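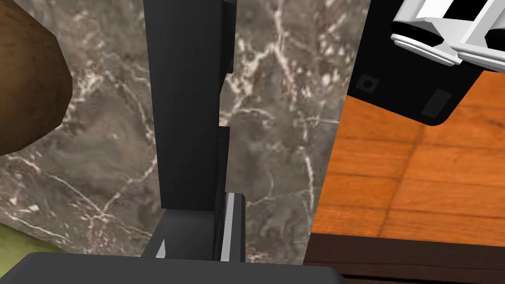 Wrist view, gripper low over the counter

Wuyts_Lab
Posted in: Setup and Maintenance
We request advice on the Lirix kitchen cell, a simulated two-arm robot. The wrist views and the head view do not agree after our September update. The gripper should appear along the bottom of the wrist view, and it does. The head view concerns us more.
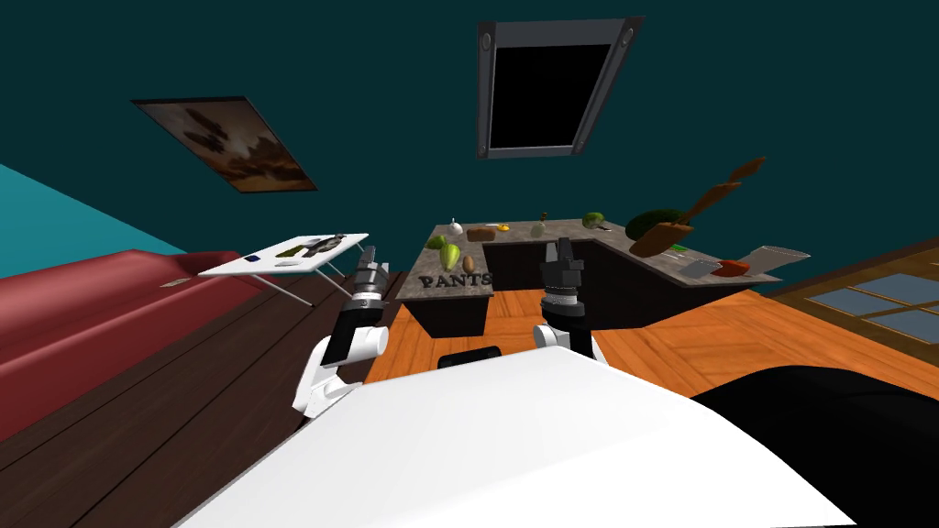 Head view, both arms raised

Treltent
The head view is tilted. I would correct the head camera mount before touching the wrists. Please also look at the two utensils by the watermelon – they appear to float. That suggests a fault in the placement file.

Wuyts_Lab
The placement file has not been changed. I would ask that we keep to the cameras.

Yee-man Yu
I respectfully disagree with Treltent. The wrist view tilts as well, so the head mount alone cannot settle the matter. 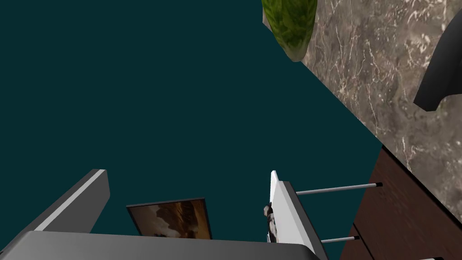

Wrist view with gripper finger at lower left

Treltent
A wrist camera turns with the wrist. Its tilt proves nothing unless the joint angles are logged with it.

Yee-man Yu
That is a fair point. Log 200 steps with the arms held still, then compare the mount angles with the old file.

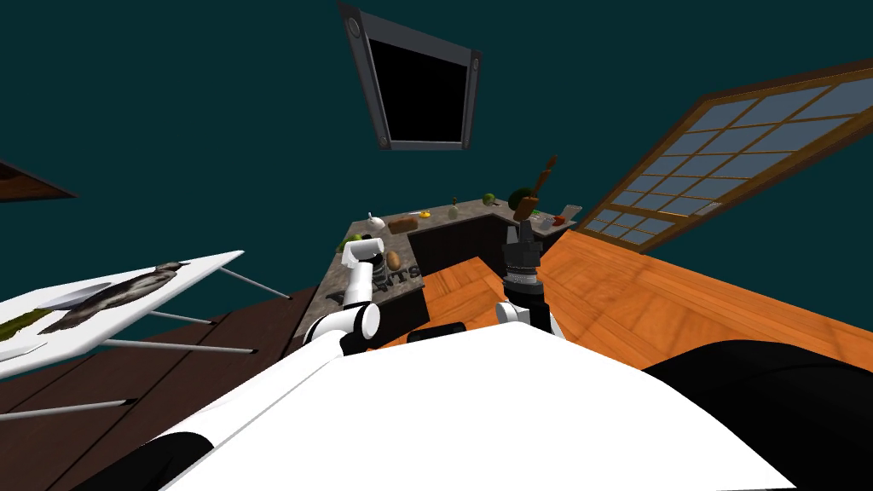
Head view, left gripper near the apple and potato

Drisero
The counter is tilted in this head view also. I support checking the head mount first. Change one mount at a time, and save a copy of the file before each change.

Wuyts_Lab
Understood. We will log the joint angles and start with the head mount.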